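Section 4: Folding and Packing a Puffer Jacket

Puffy jackets are the best part of the whole winter pack-down! They look impossible, all air and slippery fabric, and then a minute later you have a neat bundle you can tuck under one arm. This section covers hooded jackets with a full-length front opening. For vests, skip steps 4 and 5.

What you need
The Cilum storage bag, medium (the small one is too tight for anything with a hood)
A bed or other soft, flat surface, at least 80 inches long if you are folding adult coats
The paper tag that came with the bag

Before you start
Check that the jacket is completely dry, including the cuffs and the inside of the hood. Empty the pockets. Yes, all of them, the inside one too.

CAUTION: Never store a damp down jacket. The filling clumps and the smell is very hard to get out.

Laying out and folding

1. Spread the jacket on the bed with the hood at the far end and the hem toward you.

2. Close the front zipper all the way. Go slowly near the top, where the lining likes to creep into the teeth.

3. Take hold of the hem and give it a gentle tug toward you so the quilting lies straight. Small creases in the shell are fine and will drop out when you wear it.
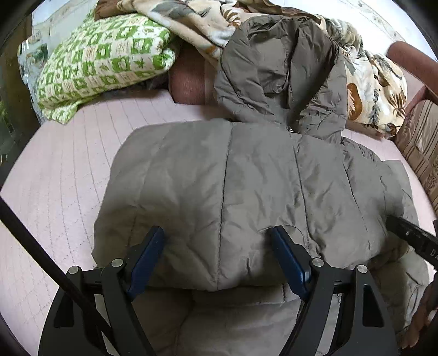 4. Fold the left sleeve across the body, then the right sleeve over it. Keep the cuffs inside the side seams.

5. Fold the hood down onto the chest and press it flat with your palm. It will spring back a little. Press again!

6. Fold each side in toward the middle so you have one long strip.

7. Roll from the hood end down to the hem, leaning on the roll as you go. You will hear the air sighing out through the seams, and I love that sound.

8. Slide the roll into the bag, hem end first, and close the flap.

NOTE: If you find a loose thread, snip it with small scissors. Don't pull it, as it may be holding a channel closed.

NOTE: Ottavio Santoro, who tested this section on his own coats, prefers to swap steps 6 and 7 for a simple fold in thirds. It works well on short jackets and takes a bit more shelf space.

Storing
Put the bags on the top shelf with nothing heavy on them. Write the owner's name on the tag, plus the month you packed it (February, in our house). Bags can be stacked up to 9 high in the Griltach cabinet, or laid side by side in the underbed drawer. For drawer sizes, see part 436 in the parts list.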